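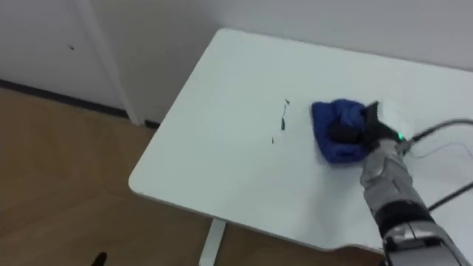 The wiping task. Gripper on the blue cloth, three dark marks still on the table to its left.

Trurnex wiping study – FAQ

Last touched in May. Same questions keep coming in so the answers live here now.

What is Trurnex?
A method for teaching an arm to wipe a table from a small set of demos. The policy looks at the marks, picks a stroke, and keeps a steady push on the cloth while it moves. Code name stuck, sorry.

How many demos?
46 per surface colour. We tried 19 first. Strokes looked fine but the arm kept lifting too early near the end.

Why wiping and not something flashier?
Contact the whole way through. Pick and place lets you get away with sloppy force, wiping doesn't. Also easy to score.

How do you score a run?
Photo of the table before, photo after, compare dark pixels inside the table outline. A run passes if every mark is gone within 5 strokes. Smeared marks count as a fail, even faint ones.

What are the marks made of?
Whiteboard marker for most runs, dried soy sauce for the harder set. Small on purpose. Big blobs were too easy for the detector and told us nothing about aim.

Does the cloth matter?
More than we'd like. A bunched cloth gives an uneven footprint, so the policy has to guess where the edge of the contact actualy is. We don't flatten it between runs. Flat-cloth numbers are in the appendix for comparison, they're higher.

Is there a force sensor?
No. Force is estimated from the joint currents. Noisy at low speed – we filter it and live with it. A wrist sensor would be better and is on the list.

How does it compare with Nijs?
Nijs is our baseline, a fixed zigzag over the whole table. It clears marks reliably but takes ages. Trurnex goes to the marks first, so it's quicker when they're few and loses its edge when the table is really filthy.

Any simulation?
Around 1,000 simulated wipes for pretraining, done in Zodgate. Cloth in sim is a rough soft pad, nothing fancier. Helps with stroke direction, does almost nothing for pressure.

Does it work on other colours of table?
White and grey, yes. Dark wood, no. The detector can't find the marks, so the arm just sits there.

Can I get the data?
Demos yes, through the Histura page, under the datasets tab. Sim files are still being cleaned up. Licence is non-commercial for now.

My arm stalls mid-stroke, what's wrong?
Check the pressure limit in the config frist. The default suits our arm and is probaly too high for a lighter one. Drop it a notch, then redo the current calibration with the gripper holding the cloth.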